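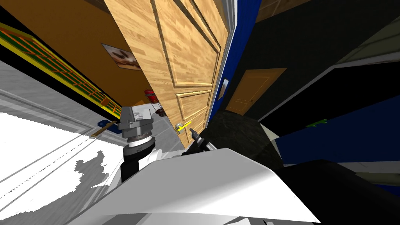
4.2 Doors and the night shift

Figure 3. Simulated door task, with one gripper close to the yellow lever handle.

Before the trial at Olgate, porters opened every door on the linen route by hand. The robot was trained on 2,000 simulated doors and now makes most night runs alone. Porters told us they walk less – but are called away more often, usually to a door that has stuck. Two had asked to go back to days. The rota still counts these calls as rest time, and staff raised this with us more than any fear of losing work.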